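Kitchen Table Grad School: Home Tips for People Applying, Reapplying and Writing Up

I applied to graduate programs twice from the same kitchen table in Dusville, and then I wrote most of a thesis on it too, so I have opinions about kitchen tables. People email me asking how I kept the paperwork, the dinner and the studying from turning into one big pile, and my answers keep getting longer, so I'm putting them all on one page. Skip around!

Keeping the application papers clean

Buy one accordion folder and keep it away from the stove. My first set of transcripts lived on top of the fridge, and by October every one of them had that faint greasy feel that paper gets in a kitchen. A bedroom closet shelf is fine. So is a bread box with a good lid (mine came from a yard sale, and it holds letter-size paper if you don't mind a slight curve).

Make your copies before you need them. I get 3 of everything: one to send, one to keep, one for the program that suddenly decides it wants paper. Write what each one is in pencil on the back corner. If you have a diploma from another country, keep the translation and the original in the same sleeve, because I once mailed the first without the second to Nirnbridge and lost most of a month.

Curled certificates flatten nicely between two sheets of parchment paper under a stack of cookbooks. Leave them overnight, maybe two nights if they came out of a mailing tube. Please don't iron them. I know there are videos.

Coffee on a transcript: blot, don't rub, with a folded paper towel, then put a dry one on each side and weigh it down. The stain stays but the page goes flat again, and a flat page scans much better.

A study corner when you don't have a study

My whole office is the end of the table by the window. I use a big cafeteria tray for whatever course or essay I'm on, and when it's time to eat, the tray goes on top of the washing machine with everything still in place. No stacking and no restacking. A strip of shelf liner on the tray stops the pens from rolling off when you carry it.

Lamp on the left if you write with your right hand, and the other way around for lefties. Stick a cheap power strip to the underside of the table with its cord running down one leg, tied with twist ties from the bread bags. I've used the same ties for two years and they look terrible and work great.

For reading lists, I tape a sheet inside a cabinet door. Mine got up to 42 articles for the Wosesska qualifying exam and I crossed them off while the pasta water heated. It's oddly satisfying, and it keeps the list off the counter.
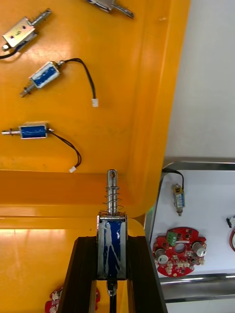
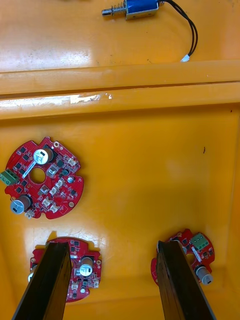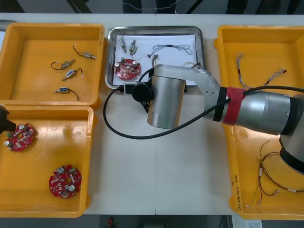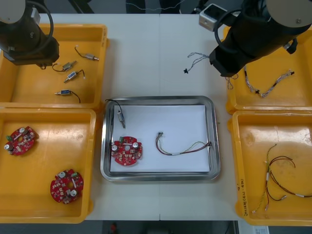
If your program has a lab course or a hardware project, sooner or later parts are going to come home with you. Mine arrived in jacket pockets, mostly, and I found a tiny switch in the dryer. What helped was giving everything with a wire on it one place to live, and the yellow plastic bins in these photos are a good choice, since a small silver part shows up so well against that color. I had been using a gray dish tub, where you could lose a screw for a week. I set up the table like the last photo now, bins around the outside and a steel tray in the middle (mine's an old roasting pan), and only the thing I'm working on goes in the tray. Anything left in the pan at dinnertime goes back to its bin before the plates come out.

Wires and little connectors

Leads tangle when they're thrown in together. Slip each one through a short piece of paper towel tube, or fold it over once and hold it with a plastic bread clip. The clip has room for a few letters in permanent marker, so I write the course number there. Rubber bands go gummy after a summer in a warm apartment and I've quit using them for this.

Springs and other small metal bits go in a lidded jar with a couple of those drying packets from a shoe box. Pill organizers are good too, the 7-day kind, if you cover up the letters with tape so that you don't reach for it with your vitamins.

Food for the weeks when you're writing

Solange Leblanc, my old roommate, taught me to freeze rice flat in zip bags, pressed thin like a book. It stacks upright and thaws while you reread a paragraph. Do the same with soup, but leave some air at the top, and lay the bags on a cookie sheet until they're solid or they'll freeze around the shelf bars and you'll be out there with a butter knife at midnight.

Eat away from the laptop. I say this as someone who has picked sesame seeds out of a keyboard with a toothpick. A soft, dry makeup brush does a better job.

When the draft gets long

My final printout was 332 pages and no stapler in the apartment could do a thing with it. Use clothespins, one for each chapter, with the chapter number on the wood. A baking rack makes a decent stand for the chapter you're correcting, and if you lean it on a flour canister, it sits at just the right angle.

Print on the cheap paper until the very last round. The backs are good for grocery lists, and I'm still using mine. Last night I bought onions off the back of my literature review.

Cleaning up after

The glue from sticky tabs comes off a tabletop with a little cooking oil on a rag. Give it a minute, wipe, then wash with dish soap. On a painted table, try it underneath first. I took a stripe of paint off the one we had at the Lepik house and covered it with a placemat until we moved out.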